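4. Deployment at the Sorting Station

The second part of the study took place at Medden, a firm that rents tableware, trays, and serving baskets to caterers and event halls. Returned items come back mixed. Before they can be shelved, someone has to take each piece from the table, turn it to check the surface, and place it with others of its kind. Staff at Medden call this work the turnback, and we keep that name in this section.

Until the study began, the turnback was done by hand at a standing bench. The firm keeps 292 item types in its catalog, and many of them differ only in glaze or weave. Workers told us that knowing the catalog by sight took most of a season, and that this knowledge was the part of the job they valued. They also described the sorting as hard on the wrists and neck, above all during November, when the event calendar is full and returns arrive late in the day.

4.1 The Station

The station has two arms that reach in over one flat white surface with walls on three sides. Figure 1 gives the layout with mixed ceramic and woven items on the table. The arms can be moved by an operator or run under a learned policy, and the operator may take over at any point in a run.

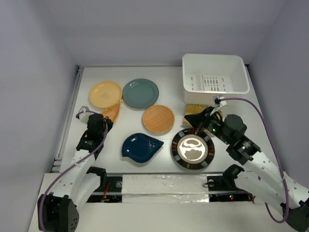 Grerent

Correspondence concerning this section should be directed to the author. Manuscript received 19/01/2018.

Figure 1. Station layout. Plates, a dark blue dish, and woven trays lie on the table, with a white plastic bin in the upper right corner.

The choice of items matters for what follows. A round plate with a raised rim presents nearly the same edge on every side. A dish in the shape of a leaf or shell does not, and the grasp depends on which part of its outline is nearest the arm. Woven trays bend when they are pressed, and a tray that lies partly under a plate has to be freed before it can be lifted. Workers at the bench dealt with all of these cases without remark. When we asked them to write down how they did it, several found that they could not, and asked to show us with their hands instead.

Those demonstrations became the basis for the operator training. We recorded 3,719 item placements over the study period, of which 3,000 were used for analysis. The remainder were set aside owing to incomplete logs.

4.2 Changes in the Checking Task

The largest change for staff concerned checking. At the bench, a worker would lift a dish and tilt it under the lamp in one motion, looking for chips and worn glaze. At the station, the item is held between gripper fingers and the worker reads its surface from a wrist camera. Figure 2 is a view of this kind, with the concave side of a glazed dish turned toward the camera.
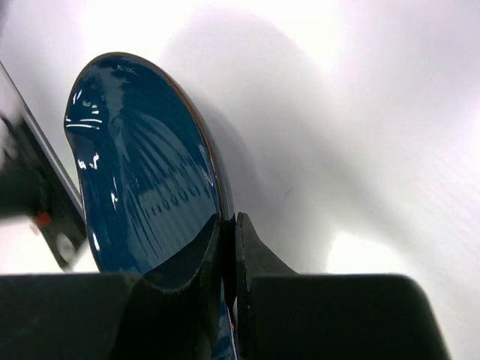
Figure 2. Wrist camera view of a glazed blue dish held nearly upright between two gripper fingers. Reflections are visible across the glaze.

Glossy glaze proved to be a steady source of disagreement. Bright streaks along a curved lip can be taken for scratches, and a real scuff near the lower edge can pass for a reflection. Workers with long bench experience asked to have the dish turned slightly and viewed again. Newer workers more often accepted the first view. We had expected the camera to narrow the gap between the two groups — in the interviews, both groups said it had grown wider.

Supervisors at Medden first treated these second views as lost time. After the midpoint review, they were entered in the work log as a separate step, under the name Rultik, which the firm already used for its paper inspection slip. Staff regarded this as an important decision. A request for another view now counted as part of the work, and those who asked for one no longer had to account for the delay at the end of the shift.

4.3 Division of Attention

Each station is staffed by 2 workers. One follows the table as a whole and decides which item should be moved next. The other follows the wrist views and judges condition. The roles were meant to rotate every hour, but in practice pairs settled the matter between themselves, and some did not rotate at all.

The table role was the less popular of the two. Several workers described it as waiting. It does, however, call for close attention where items overlap, as in Figure 3, in which one woven tray lies across a plate and a second shows from beneath it. 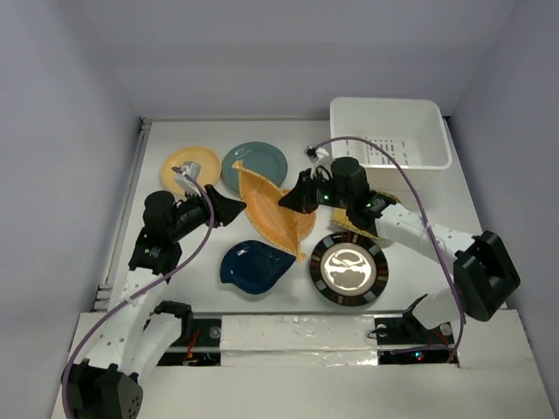
Figure 3. Overlapping items at the station. A leaf-shaped woven tray rests over the teal-green plate, and both arms extend over the table.

In arrangements of this type, the order of removal affects how many moves are needed. Workers in the table role often named the full order aloud before the first move. Their partners came to rely on this, and pairs who spoke more reported less strain, although our sample does not permit a firm claim. A comparison with the Gittins site, where the same equipment is staffed by one person, is given in Section 5.

Physical complaints fell for the wrist and stayed level for the neck. Workers attributed the latter to the height of the screen, which was fixed to the wall and could not be lowered during the study. Tiredness of the eyes, which had not been mentioned in the first interviews, was raised in most of the later ones.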